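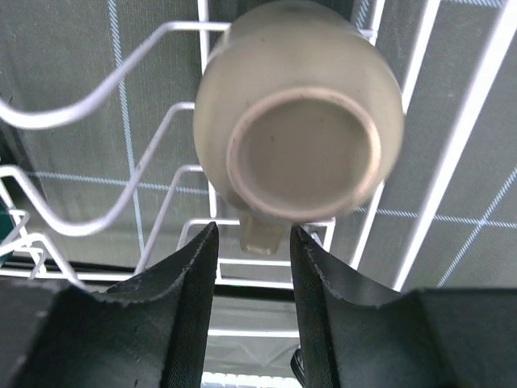 *2 min read*

**From:** Kenza Shehata
**To:** Kekcombe Television list
**Date:** 22/11/2020
**Subject:** Re: Skitden rewatch, episode 9 ("The Lamplighter")

Tullio Sanna wrote:

> I watched this one twice and I still don't follow the ending. The lamplighter tells the girl the last lamp on the street is hers, she goes home, and then we see the street with every lamp out. Is she dead? Was she dead from the start? My brother thinks the whole thing takes place in August, before the flood in the first scene, but I can't find anything on screen to support that.
>
> Also, does anyone know why the opening narration is missing on the disc? My old tape has it.

Tullio,

I don't think she's dead. Go back to the scene in the chemist's shop. The lamplighter tells the owner that a lamp stays lit as long as someone is waiting for the person inside the house. When the girl gets home, her mother has gone to bed. To me the dark street means that everyone has stopped waiting, and that includes the lamplighter. It's a bleak ending, but it fits what the script has told us up to that point.

Your brother may be partly right about the time. The calendar behind the shop counter is turned to August, and the flood notice on the door isn't there until the second half. I had always taken that for a continuity mistake. Fulvio Carbone argued on this list a few years ago that it was deliberate, and that the first scene is the last one in story order. I watched it that way last night and it mostly works. The one problem is the coat, which is torn in the flood scene and whole at the end.

On the narration: the Elero discs were made from the overseas prints, which had the openings cut to make room for another ad break. The Medve set has them back on all but 2 episodes. "The Lamplighter" is complete there and runs 50 seconds longer. The picture is softer, though, and the night scenes are hard to make out.

As for the episode itself, I'd put it in the top third of the first season. Sveva Marras is very good as the mother with hardly any lines. The middle drags – there are two conversations about lamp oil and one would do.

Episode 10 is next, the one with the ferry. Naima Metwally is writing the opening post for it, so please hold your comments until hers goes out.

Kenza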